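Site Visit Report: Robotics Open Day at Keltus, Jinthorpe
Automation Elective, Spring Term

1. Purpose of the visit

Our class went to the open day at Keltus in October as part of the unit on handling and packing. Each group had to pick one demonstration, watch it from start to finish, and report on how the work was organized. Our group picked the tabletop handling demonstration. The other groups covered the conveyor line and the pallet cell.

2. Getting there and the introduction

There were 11 students in our group. The bus from the Vandenberghe campus took 70 minutes and we signed in before the first talk. The talk covered what the company does in Jinthorpe and how it works with Natlow, which supplies parts for its test equipment. The speaker said that collecting examples of everyday handling takes up more staff time than any other part of the project. The team had recorded 1188 runs before the open day.

We were asked to stay behind a line on the floor and to keep our phones on silent. Questions were held until the end of each round.

3. What we watched

In this demonstration the robot arm is not used at first. A person does the job with hand-held grippers, and the recordings are used later to train the arm. The staff member explained that the operator has to do everything through the gripper fingers, even things that would be easy with bare hands. Light packaging and smooth containers were named as the hard cases. Packaging changes shape when it is pressed, and a smooth container can turn in the grip if the fingers do not meet it squarely.

We were told that a run is thrown out if the operator touches an item with a hand. The operators switch places often, as the grippers get heavy after a while. One of our group asked if the items are always put in the same starting position. The answer was no, they are moved between runs on purpose so that the arm does not learn only one layout.

Two grippers at the table with a cup and a white bag, then a closer look at a gripper holding a frosted cylinder:

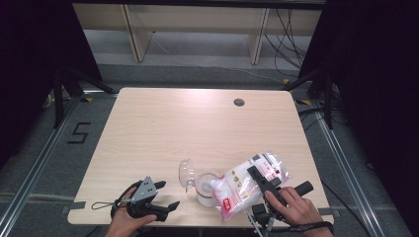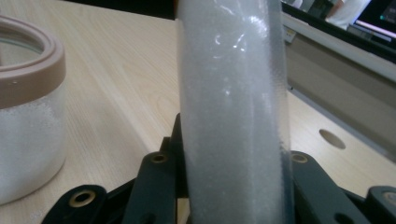 4. Questions and answers

We had time for 2 questions after the last round. The first was how long it takes a new operator to learn the job. We were told most people can do a simple pick on their first day, but tasks that need both hands take over a week of practice. The second was whether the same recordings could be used for a different arm. The staff member said partly, but the fingers have to be the same shape.

5. What we would do differently

We should have agreed on who was taking notes before we arrived. Three of us wrote down the introduction and only one wrote down the answers, so section 4 is shorter than we wanted. We also did not ask how the runs are checked afterward. We have sent that question to the company by email and will add the reply to the appendix when it comes.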